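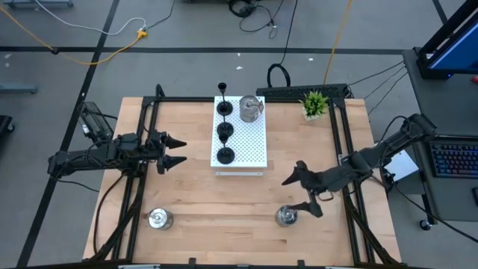 Two arms, one table and a pair of small metal cups at the Hevside workshop.

The pitch is easy to like. You don't program the robot, you show it. Somebody works the arms by remote control, the machine records every twitch, and after enough goes it is supposed to manage alone.

Bit-na Sun has been doing the showing since April. Her best day produced 32 clean runs of one short job at a table you could buy for a kitchen. Her worst produced 8. The files now hold 961 of them, and when I asked what the arms could do unaided she took a while to answer.

"Some days it looks very good," she said. "Then you move a cup."
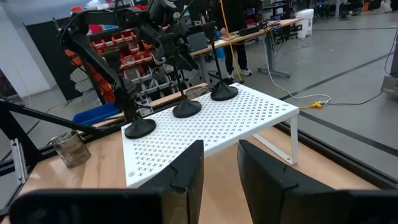 How far you move it seems to matter a great deal. Hevside's sales people talk about skills, as if the arm had served an apprenticeship. Sun talks about positions, and about whether she was tired when she recorded a batch. Her hesitations go in along with everything else. If she fumbles a grip and recovers, the machine may learn the fumble.

The firm says more data will sort this out. Perhaps it will. Ovilau said much the same about its own arms before it went quiet, and Brerberg still won't let a reporter choose where the objects go.
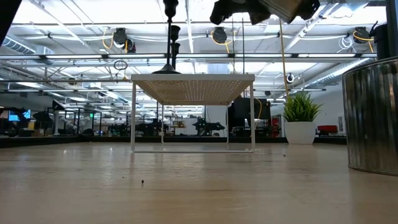
I did ask to choose. Hevside agreed to 2 attempts, then asked whether we could do it another week. I'd still like to. A good worker at the other end of the controls can make almost any arm look clever, and I have yet to see a demonstration where I was sure who deserved the credit.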